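Keep Small Parts Where You Can See Them
by Anjana Bhattacharjee

I have spent eight years ordering and shelving car parts at Nosstead, and most of the arguments I have had there were about storage. My view is simple. A part should sit on an open shelf or inside a marked space, with a label nearby, and it should never go into a deep bin with its neighbors. 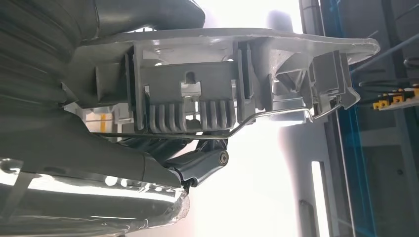
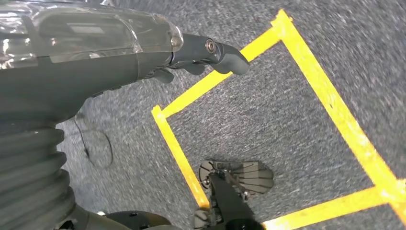
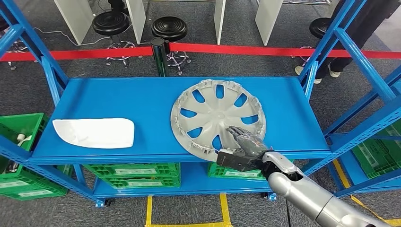
A gray molded part with a wire rod, yellow tape on the carpet, and a wheel cover on a blue shelf.

Plastic parts are worse to store than metal ones. They have thin ribs, hooks and clips, and those are what break when somebody drops a heavier box on top. A wheel cover with one snapped tab looks fine until you try to fit it. Then it goes back, and a customer waits up to five days for another.

Idris Jarman, who ran the stockroom before me, liked bins because they saved floor space. He was right about the space. I still think he was wrong about the cost. We threw out a lot of trim in those years.

Tape is the cheapest fix I know. Mark a rectangle on the floor and people will respect it, more or less — they will at least step around it. Crates with a label on the front come next. The label has to face out, and it has to be changed when the contents change. In May we found two crates of door clips that had been marked as hoses all winter.

I would spend money on shelves before I spent any on new inventory software. Ilham Tahiri in our office disagrees with me, and she does the budget.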